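October 23, 2025

Erkwood bedroom set, hand-held grippers, session 2. Got 31 episodes, threw out 11. Vendonen's sheet wants soft objects "in realistic clutter" and I still don't see what they think the policy will learn from it. Last batch it learned to close on anything beige. 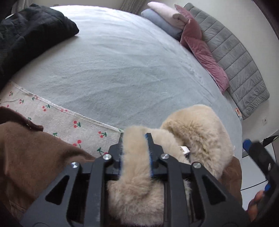

Labels are the weak spot. Bhatia schema has one field for grasp and it says "success" once the jaws close. On the plush they're closed on a strip of fur, with most of the toy hanging below or resting on the bed. Is that a grasp? I'd call it a pinch – and I'd want a separate tag before November.

Dunitz says 3,072 episodes will wash that out. Not convinced. More of the same ambiguity is just more ambiguity. Re-label first, then collect.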